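Writing About Clothes for Money, Week 4
Handout: Describing Fabric Without Saying "Gorgeous"
Instructor: Gunnlaugur Baldursdóttir
Revised August 2025

Please read before class. Bring one garment you own and have strong feelings about. Last term four people brought the same gray sweatshirt, so think a little harder than that.

1. Where we left off

Last week we marked up 24 product blurbs and found "effortless" in most of them. I have asked that the word be retired for the length of this course. You may use it again in October, when you are out of my hands. We also argued for far too long about "elevated," and I still say it belongs to train lines.

This week is fabric. Fabric is where style writers go vague, usually because they wrote the post from a photo on the store's website. A reader who is about to spend rent money on a coat can tell.

2. Four words people mix up

Hand. How a cloth feels when you touch it. A crisp hand, a dry hand, a soapy hand. It's a trade word and it sounds odd in a blog post, so use it once and then go back to "feel."

Drape. How the cloth hangs when it's left alone. A heavy crepe falls in long folds. Stiff cotton poplin stands away from the body and has opinions.

Weight. Often given in grams per square meter. A T-shirt at 120 is light and may show your bra; one at 220 is heavy and may show your lunch, but at least it will hold its shape.

Weave or knit. Weave means threads crossing at right angles. Knit means loops. Satin is a weave. Silk is a fiber. You can have polyester satin and you can have silk that is nothing like satin. If you take only one thing home this week, I'd like it to be this, and I'd like to stop seeing "a silk or satin blouse" in your drafts.

3. Worked sample

Draft A, handed in by a former student who has forgiven me:

"I am obsessed with this gorgeous Varkgate wrap skirt. The fabric is amazing quality and it feels so luxe. It goes with everything in my closet!"

We learn that she likes it. We don't learn whether it creases on the bus.

Draft B, same student, same skirt, after a long evening:

"The Varkgate wrap skirt is a viscose twill, heavier than it looks on the hanger. It swings when I walk and settles when I stop. After an hour at my desk it had two creases across the lap, and they were still there at dinner. The tie is long enough to go around twice, which I needed."

Draft B is 56 words. It took her three tries. Notice that she never says whether the skirt is good, and that you already know if you want one.

4. On price

Give it early and give it plainly. The Jutalent coat we'll pass around in class costs $568, and every review I could find mentions this in the last paragraph, in the tone of someone confessing to a dent in the car. Put it near the top. Then tell me what the money went on: the cloth, the lining, the buttonholes, or the ad campaign.

Cost per wear is allowed if you do the arithmetic in good faith. A coat worn once a week for a year gets 52 wears. Nobody wears a winter coat in July, so please don't hand me that number.

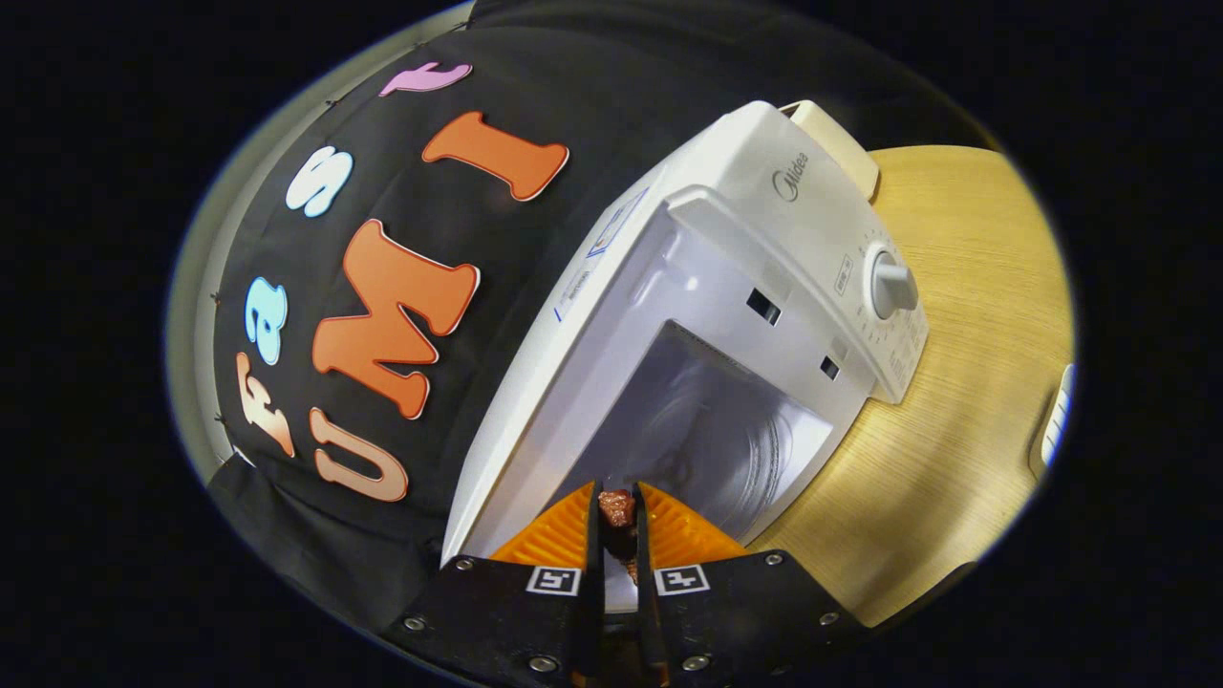
5. Care labels

Readers want to know what happens in the wash, and most reviews go up before the first wash has taken place. If you haven't washed it, say so. If you have, say how. My linen shirt from Kundia came out of a warm cycle a full size smaller and now belongs to my niece, who says it fits beautifully.

"Dry clean" and "dry clean only" are different labels. The first is advice. The second is a threat, and with structured jackets I'd take it seriously.

Pilling shows up where cloth rubs: under the arms, along the side where your bag hangs, on the inner thigh. Go back and check after a month. A two-line update at the bottom of an old post does more for your reputation than a new post about sandals.

6. In class

Swap garments with the person on your left. Ten minutes with your eyes closed, touching the thing, no writing. It feels silly and then it doesn't. After that, ten minutes of writing, with no adjective you could also use for a vacation.

We'll finish with the two Hầu scarves, one wool and one acrylic, labels taped over. Last term the room voted firmly for the acrylic. So did I.

7. For next week

Write 200 words on the garment you brought. Name the fiber, say whether it's woven or knit, and give the price in your first three sentences. One exclamation point per person, not transferable.

Late drafts go in the tray by the door. I do read them, though in a worse mood.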